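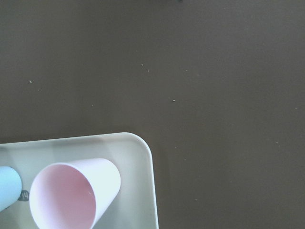 2 min read

Arm keeps dropping or crushing paper cups: what to check first

2018-08-24

Quick one. Wrist camera view at the top is what you want open on the second screen while you do all of this. Pink paper cup on its side in the tray, base pointing up and to the right. That pose is the one that kept failing on our cell in Uridville, so that's what I'm writing up. Standing cups, see the other page.

The fault: arm goes in, fingers close, controller says grip OK, arm lifts, no cup. Or it gets the cup and folds it flat. Same program, same tray, all through June. Log just says DONE.

Before you touch anything

Stop the program. E-stop in, not just pause. Pause on the Dudby controller holds position but the gripper can still close if a command is queued. Pinched a finger that way. Only take it out when a step says so, and go back to 30 percent speed before you do.

1. Wipe the lens. Dry cloth. Then look at the picture again. Crumbs on the table are fine, they don't matter for this. A blob that stays in the same spot when you jog the arm is on the lens. (E-stop out for the jog, back in after.)

2. Check the tray offset. Jog down to the rounded corner of the rim and read X and Y. Compare to the saved numbers. Ours was 2 mm off in Y. Doesn't sound like much, but on a cup lying down it puts one finger on the lip and the other on air. Re-teach the corner, save, reload. Reload! The Baysal script reads the offset at startup only. I lost an afternoon to that.

3. Look at which end it's grabbing. It should close across the body, closer to the base. The mouth end is soft and folds. If the pick point lands on the open end the angle is flipped by half a turn. Set flip_check to on in the vision settings, it was off by defualt on ours.

4. Grip force. Somebody had copied the value from the plastic cup job, 87. Way too high for paper. Put it at 30 and go up in small steps untill the cup holds through a lift. If the wall dents, back down one step.

5. Turn on the width check. This is the real fix for the false "grip OK". The gripper was reporting OK on motor current alone, so fingers closing on each other counted as a pick. Set min_width so fully closed = fail. Arm should now stop and alarm with nothing in the fingers. Test it with no cup at the pick point before you trust it.

6. Full run, low speed, hand on the e-stop. Then normal speed.

Still failing after 6? Check the finger pads for wear. Spares are in the Vomelbridge parts drawer, get the soft ones. Swap both, never one.

Write the new offset and force on the cell sheet. Old values too.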